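Product review: Brorell 600 acoustic desk screen

The Brorell 600 is a freestanding fabric screen intended for shared offices, reading rooms and enquiry counters. It was assessed at the Denoton study centre during May, at the request of the accommodation office, alongside the older Gutel model already in use there.

Assembly

The screen is supplied flat, with two feet, a packet of fixings and a printed sheet. Assembly took one member of staff 30 minutes. The instructions are clear as far as step four, after which the drawing of the left foot is shown the wrong way round. Brorell has been informed. No tools are needed apart from a small cross-head screwdriver, which is not supplied.

Performance

Readers seated on either side of the screen reported that ordinary conversation was softer, though still understandable. Telephone calls remained a nuisance. Danuta Kozłowski, who supervises the reading room, considered the effect slightly better than that of the Gutel, particularly in the afternoon when the room is full. The screen does little for noise from above, and centres with hard ceilings should not expect much from it.

Stability is good on carpet and fair on vinyl. The feet extend further than expected — one visitor caught a shoe on them in the first week — and the screen should be kept clear of walkways.
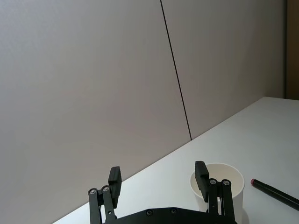

Fabric screens mark easily, and the cleaning guidance from Brorell amounts to a single line recommending a damp cloth. Coffee came out of the pale cover only after repeated treatment, and ink did not come out at all. Where a paper cup and a marker are likely to share the work surface, a smooth grey panel is the more practical backing, and the Mtshali range should be considered instead.

Price and guarantee

The unit cost was £886 including delivery, with a guarantee of 5 years on the structure. The cover is excluded. Replacement covers are sold only in pairs.

Recommendation

Suitable for quiet study areas. Not recommended for counters or staff kitchens.

Reviewed by Bożena Wasilewska, Accommodation Office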